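Budget for the Boring Mile
By Catarina Macedo

I love equipment season. Give me a spreadsheet, a pot of coffee and a stack of quotes for outdoor robots and I am happy until dinner. So take what follows as coming from a fan. I think most of us who plan purchases for paths and grounds are spending our money in the wrong order, and I think we could have a lot more fun (and a lot more working robots) if we turned the order around.

The usual plan goes like this. You pick the robot first, because the robot is the exciting part. You fight for it, you get it, and whatever is left over goes to batteries, spare wheels, lens cleaning, training and storage. At Tsikata, where I help plan purchases for a group of parks and campuses, we did exactly that the first time. We bought two machines and had next to nothing left for the things that keep a machine rolling. Fuseini Adjei, who runs our field crew, was very polite about it.

What changed my mind was spending time with the drive footage. I had expected the hard cases to be the crowded plazas and the loading docks, and those matter. But look at what a plain path asks of a machine: long straight pavement, thick greenery on both sides and a huge bright sky right where the robot wants to look. If you are writing a purchase plan, this is the stretch to write it for.
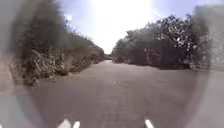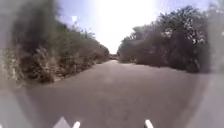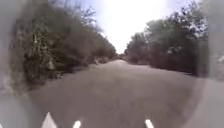
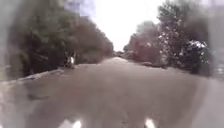
Views from the robot on the tree-lined route, with its white front parts at the bottom edge.

I could look at these all day! There is so much budget in them. The sky between the trees is close to pure white in every one, so the first line in my plan now is the camera: how it handles strong light, what a replacement costs, how fast it ships. The last view is so blurry that I can't say what the pale shape by the left curb is. It might be a person. I want the money for better seeing set aside before anyone talks to me about paint colors or a nicer charging dock.

The second line is time. Uwe Hagedorn at Weltbridge asked me how many paid hours of plain driving we had planned before real service, and I had to tell him 16, for everything. He suggested we multiply it by five. I grumbled, then I did it, and it is my favorite number on the sheet. Hours are cheap next to hardware, and every one of them tells you something about the next thing to buy.

Third comes the shelf. Spare batteries, spare covers, a decent cart for hauling a dead robot home. Duván Escobar keeps a list of 13 parts he wants within arm's reach, and I have stopped arguing with it.

Only then the robot. Yes, this means you may buy one where you hoped for two. I know how that feels in a budget meeting. Ruairí Hegarty still thinks I'm too cautious, and he has a point that a second machine gives you something to run while the first is on the bench. My answer is to put the second one in next September's request, with a season of driving hours to back it up.

So if your quotes are due soon, go pull up the dullest path on your map and start your list from there. Mine has a new line for lens wipes, and I am unreasonably pleased about it.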